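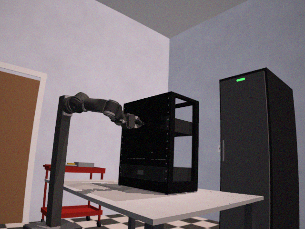 Simulated rack cell, arm at the upper part of the rack, fingers close together.

Wednesday, May 6, 2026

Third day with the Citero trial, and the first one where I felt I was looking at the product and had stopped fighting with my own setup. I'm writing this up longer than usual so Veronica Voicu can pick it up on her own when she takes over the evaluation, and so that I don't have to reconstruct it all from memory when the Valent people ask us what we thought.

To recap for anyone who opens this notebook in the middle: Citero is a simulation package for arm work around equipment racks. You get a room, a rack on a table, an arm on a post with a gripper, and a library of tasks you can run as they come or pull apart and rebuild. We are looking at it against Nazari, which we already know fairly well and grumble about fairly often, and the question is which of the two we ask for when the July budget opens. The trial license is good for 15 more days.

Morning. I started with the stock room. I have to say I like it more than I expected to. Somebody took the trouble to put a red cart in there, and a checkerboard floor, and a big black cabinet with a little green light on it, and it makes the whole thing easier to find your way around in when you swing the view. In Nazari I lose track of which way I'm facing every time, because every wall is the same gray. With one wall lavender and the other a blue-gray I just know where I am. (Veronica, I know you will say this is not a criterion. I am putting it down anyway.)

The lighting is decent too. The rack throws proper angular shadows on the tabletop, and the front of the rack between the rails goes very nearly pure black. I was of two minds about that. It is lovely if you want a hard case for a vision model, and a real nuisance if you are a person trying to see where the gripper is against the rack. I spent a good while turning up the fill light in the settings before I found that the change only takes after you reload the room. That should be in the manual and it isn't, or I couldn't find it. I left the light at stock for the picture so that we have the default to compare with.

Approach task. I used the one called Rack Reach, upper position, at default speed. Set it going 17 times with small random shifts in where the rack stands on the table. Two of those ended with a contact warning on the left front rail and the rest came through clean. I went back over the two bad ones and they both had the rack turned further toward the post than in the others, so I think the planner is leaving itself too little room at the wrist there. I have not proved that. It would be a good thing for a fresh pair of eyes - load the two saved logs and step through the last part slowly, and see whether you agree with me.

One thing I want to praise properly is the pause. You can stop the arm anywhere, move the viewpoint, change the clearance setting and let it carry on from where it was, and it does not throw the run away. I can't tell you how many afternoons I have lost to starting over in Nazari for want of exactly this. I must have paused and resumed a dozen different ways today, trying to make it fall over, and it took everything I gave it.

Lunch, then the unpleasant part, which was importing our own rack model. Citero reads the Odier format, and the sales page makes it sound as though you drop the file in and go and pour yourself a coffee. Ours came in lying on its back. Once I had stood it up, the rails were fine but the mounting holes had gone, every last one, and without the holes the alignment task has nothing to aim for and simply sits there. The stock rack has its row of pale marks down each front rail and works very nicely, so I know the feature exists! I exported again with the small parts kept as separate bodies and that brought the holes back, at the cost of a much slower load: 620 seconds from double-click to a moving arm. I sat and watched the whole thing, like a fool, thinking it had hung.

I wrote to their support about it and had a reply before I had finished my tea, from a real person by the sound of it, asking for the file. I've sent it with the company names stripped out. If they can get the load time down to something sensible then most of my objection goes away.

Where I stand tonight. For the arm work itself I would pick Citero, and fairly happily. The motion settings are laid out in a way that makes sense to me, the pause is a joy, and the logs are plain text so we can read them with the scripts we already have. Against it: the import, the thin manual, and the pricing, where the seat cost looks friendly until you notice that extra gripper models are sold on their own. I don't yet know which ones we'd need. Nazari bundles the lot, for what that's worth.

For Veronica, when you sit down to it:

- Trial login is in the usual place, under Citero and not under my name.
- Don't update the package if it offers. I'd like us both on the same build until we've compared notes.
- The two contact runs are saved with "rail" in the title.
- Reload the room after any lighting change.
- Lower rack unit is untouched so far. I only ran the upper position, and I'd love to know whether the planner behaves any better down near the table.
- Please try the import with the simpler rack file, the one from last year. I couldn't get at it today.

Left the import running again on the back machine with the full-detail file. Will read the log in the morning.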